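袋を袋に入れる双腕ロボットを作る
Gedusden での発表のための話し手用メモ

全体で31分。質問の時間は別にある。早口にならないこと。私は緊張すると助詞が消えるので、大事な文はこの紙を見て、そのまま読む。

最初のあいさつ

皆さん、こんにちは。共同工房 Madside で、趣味としてロボットを作っている者です。日本語は大人になってから勉強しました。聞き取りにくいところがありましたら、途中でも手を上げてください。もう一度、別の言い方で説明いたします。

今日の話は、Deltum という名前の双腕ロボットについてです。名前には深い意味がありません。工房の予約表に何か書かなければならなかったので、短くて、ほかの機械と間違えない名前にしました。

私は仕事でロボットに関わっていません。仕事は経理です。ですから、今日の内容には専門の方から見て遠回りの部分が多いと思います。その遠回りをできるだけそのままお話しします。

（ここで水を飲む。会場の時計の位置を確認する。）

なぜ袋なのか

家の台所に、買い物の袋がたまります。たまった袋を、一枚の大きめの袋の中に押し込んで、壁に下げておく家は多いと思います。私の家もそうです。日曜日の朝、その作業をしながら、これをロボットにさせたら難しいだろうと考えました。それがこの計画の始まりです。

箱や積み木をつかむロボットは、たくさんの方がすでに作っています。箱は、つかんでも箱のままです。レジ袋は、触ると形が変わります。持ち上げても変わります。置いて、少し待つだけでも、ゆっくり広がって変わります。私はこの「待っているだけで変わる」という性質に、一番長く悩まされました。

そして袋は安いです。失敗して破れても、財布が痛くありません。趣味の計画では、これは大切な条件だと思います。

作業の内容

ロボットにさせたい作業を、言葉で書くと次のようになります。床の袋の山から一枚を取る。両方の手で丸めて、小さい束にする。壁に下げた袋の口を開ける。束を中に入れる。手を離して、元の姿勢に戻る。

人間なら、テレビを見ながらできます。しかしロボットのためには、この五つの文の一つ一つが、またいくつもの小さい動作に分かれます。たとえば「一枚を取る」だけでも、山のどこを見るか、どの角度で指を入れるか、二枚一緒に取れてしまったらどうするか、と決めることが続きます。

（「どうするか」のところで、聞いている人の顔を見る。急がない。）

壁の袋は、留め具で持ち手のところをはさんで、低い位置に下げています。最初は人間の胸の高さにしていました。すると腕を上げたままの時間が長くなり、肩のモーターが熱くなって、ほぼ60度まで上がりました。そこで床に近いところまで下げました。腕を下に伸ばす姿勢のほうが、モーターの負担が軽かったです。見た目は少し変ですが、温度のグラフはきれいになりました。

赤いテープも壁に貼ってあります。袋を交換するとき、同じ高さに戻すための印として使っています。 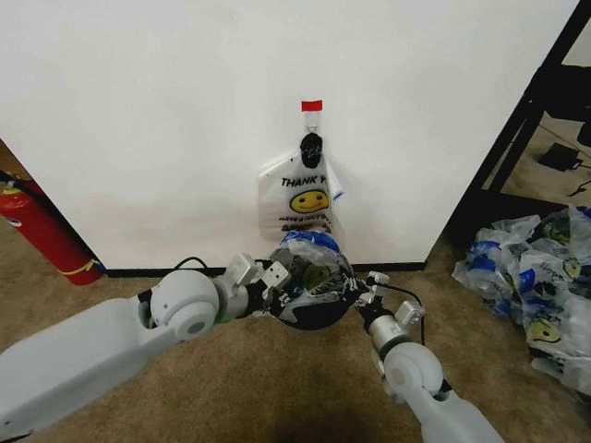

この作業は、腕が一本のロボットでもできますか。

床から拾って運ぶところまでは、一本でもできます。ただ、丸めて小さくする動作と、口を広げながら入れる動作には、押さえる側の手が必要です。一本でするなら、机の角や専用の台など、手の代わりになる物を用意することになります。

（この質問は練習の発表でも出た。自分から先に言っておくと、後の時間が楽になる。）

腕の組み立て

次は機械の話です。

腕の設計は、左右で同じにしたいと最初は思っていました。同じなら、予備の部品が少なくて済むからです。けれども実際に使ってみると、左の手と右の手の仕事がかなり違いました。左は押さえる仕事が多く、右は細かく動く仕事が多いです。それで、途中から左右を別々に直していくことにしました。今は手の部分の形も違いますし、調整の数字も共通ではありません。

部品を作るとき、私は印刷の向きを何度も間違えました。層の方向に力がかかると、割れます。本で読んで知っていましたが、自分の部品が割れるまで、本当には分かっていなかったと思います。割れた部品は捨てないで、箱に入れてあります。後で断面を見ると、どこが弱かったのかが分かるので、勉強になります。

ケーブルについても一つお話しします。ケーブルは腕の外側を通しています。中を通すほうが美しいのですが、外にあると、交換するときに腕を分解しなくてもよいです。そのかわり、輪になった部分が何かに引っかかることがあります。対策として、手首を回す角度に上限をつけました。上限をつけたら、今度は届かない場所が増えました。ここは今も迷っているところで、良い方法をご存じの方がいらっしゃったら、休み時間に教えていただきたいです。

（会場に機械に詳しい人が多ければ、ここを長めに。少なければ、次へ進む。）

指の話

指は一番多く作り直しました。

太い指は、力は強いですが、袋の山に入りません。山の表面を押して、山全体を動かしてしまいます。細い指は山に入りますが、つかんだ後で袋が横にすべります。ゴムを貼ると、すべりは減ります。しかし今度は、離したいときに袋が離れません。静電気もあると思いますが、空気の乾いている日と雨の日で結果が違うので、はっきりした原因はまだ調べられていません。

「つかむ」ことの研究ばかりしていて、「離す」ことを考えていなかったと気がついたのは、かなり後です。離す動作は、指を開くだけではだめでした。指を開いて、少し引いて、また少し開く。この小さい引く動作を加えてから、束が指についてくることが減りました。

私の母語には、物を置くときの「そっと」にあたる便利な言葉がありません。日本語の「そっと」は、速さと力と気持ちが一緒に入っていて、とても良い言葉だと思います。私のプログラムの中にも sotto という名前の関数があります。

（笑いがあれば待つ。なければ、普通に続ける。）

ソフトウェアの話

制御のプログラムには Dagdag という名前をつけました。今の長さは1,326行です。長いか短いか、私には判断できません。半分くらいは、うまくいかないときの処理ではないかと思います。

構造は単純です。作業を小さい段階に分けて、段階ごとに「始めてよい条件」と「終わったと考える条件」を書いています。条件が満たされないときは、前の段階に戻ります。二回戻っても進めないときは、止まって人間を待ちます。

最初の版では、止まらないで何度でも試すようにしていました。夜に動かして、次の朝に工房へ行くと、袋が一枚、細かく裂けていました。ロボットは真面目に同じ場所をつかみ続けていたのだと思います。それから、あきらめることも機能の一つとして書くようになりました。

カメラは頭の位置につけています。ここから見ると、自分の手が自分の見たい物を隠します。特に束を入れる瞬間には、下げてある袋の下のほうが手と束の後ろに入ってしまいます。人間の場合は、指の感覚があるので困りません。Deltum の指には、まだその感覚がありません。モーターの電流の値から、当たっているかどうかを推測しているだけです。

また、袋の模様についても説明しておきます。今使っている袋には、黄色いスマイルの顔が印刷されています。顔が見えると、私たちは袋の向きが分かった気持ちになります。プログラムにも、この顔を目印として使わせようとしました。ところが、丸めた袋では顔が折れて、半分になったり、ゆがんだりします。山の中にも同じ顔があるので、下げてある袋の顔と取り違えることもありました。結局、印刷は参考程度にして、壁の留め具の位置を基準にしています。

（「取り違える」を練習すること。前回、二回言い直した。）

練習の方法

動きを全部プログラムで書くのは、私には無理でした。そこで、人間が腕を操作して手本を見せ、その記録を使う方法も試しています。操作は、私が自分でしています。操作する人の癖がそのまま入るので、よく眠った日に記録するのが良いと思います。疲れている日の記録は、動きが大きくて、急に止まります。見れば分かります。

手本を見せるときに気をつけていることをお話しします。まず、始める前に、床の束を毎回違う向きに置きます。縦だけで練習すると、斜めになった束に弱くなります。次に、失敗したときにすぐ記録を止めないで、直すところまで続けます。落とした物を拾い直す動きは、きれいな成功の記録には入っていません。でも、本番で一番必要になるのはその動きです。

それから、床のケーブルを片づけることです。これは私がよく忘れます。

袋の山は、あまりきれいに整えません。家の台所では、袋はきれいに並んでいないからです。ただし、記録と記録の間で、山が腕の下まで広がってきたときは、横に寄せます。

工房の床がカーペットであることも、少し影響します。かたい床では、細い指の先が床に当たると大きい音がして、私はいつも驚いていました。カーペットは少し沈むので、指の高さを間違えても壊れにくいです。そのかわり、表面の細かい模様のせいで、透けた袋の端がカメラから見つけにくくなります。 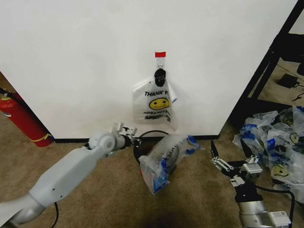
見つけにくいときのために、拾う前に袋の端を一度軽く押す動作も入れてみました。押すと影の形が変わるので、その前と後の違いから、袋のある場所を推定します。時間はかかりますが、照明を変えるよりも簡単でした。工房はほかの方も使う場所ですから、部屋の明かりを私の都合だけで変えることはできません。

この「押してみる」動作は、見ている人には迷っているように見えるそうです。工房で隣の机の方に、今日は自信がないですね、と言われました。私は気に入っています。

共同の工房で作ること

ここからは技術の話を少し離れます。

Madside には、木工の人も、楽器を直す人も、縫い物をする人も来ます。ロボットを作る人は少ないです。最初は、分からないことを聞ける相手がいないと思って、少し寂しかったです。しかし、布のことをよく知っている人に袋の話をしたら、とても助かりました。柔らかい物は、真ん中を持つより、端を持って重さで形を作らせるほうがよい、と教えてもらいました。私はいつも真ん中をつかませていました。その日のうちに、拾う位置の計算を直しました。

困ることもあります。大きい音の出る作業は時間が決まっています。机も毎回片づけるので、カメラと壁の位置の関係が、来るたびに少し変わります。そのため、始めるときに位置合わせを必ずします。この位置合わせの手順を紙に書いて、工具箱のふたの裏に貼りました。自分の書いた日本語ですが、疲れているときに読むと難しいので、最近、もっと短い文に直しました。

安全についても、少し真面目に話します。家で使う小さい機械でも、肘の関節に指をはさめば、けがをします。動かす前に声を出すこと、止めるスイッチを手の届く所に置くこと、一人のときは腕の動く範囲に顔を入れないこと。私はこの約束を守っています。消火器の場所も、電池や電源を扱う方は、必ず先に確かめてください。

（この部分は時間が足りなくても省略しない。）

今できること、まだできないこと

束を作って、口の近くまで運ぶ動作は、だいぶ安定しました。口を開ける動作は、日によって違います。下げた袋の口が少し開いているときは、指が入りやすいです。両側がぴったりくっついているときは、指が外側をすべってしまいます。人間が指をこすって開けるあの動きを、どのように書けばよいのか、まだ考えている途中です。

それに、中がいっぱいになったことが分かりません。入らなくても押し続けようとします。電流の値で止めていますが、袋が重くなって留め具が動いた場合と、区別ができません。壁側に小さい重さのセンサーをつける案があります。部品はもう買いましたが、まだ箱に入っています。

計画を始めてから、だいたいこの順番で問題が出てきました。次に同じ物を作る方がいらっしゃったら、指より先に、壁の取りつけと位置合わせを決めることをお勧めします。私は反対の順番でしたので、良くできた指を何度も作り直すことになりました。

設計の図と Dagdag のファイルは、工房の共有の棚の横にある端末に入れてあります。説明は日本語と、私の母語とで書きました。日本語のほうに間違いがありましたら、赤いペンで直していただけると大変うれしいです。

（最後に深くおじぎ。マイクを切ってから、電源のアダプターを忘れずに持って帰る。）

聞いてくださって、ありがとうございました。ご質問をお願いいたします。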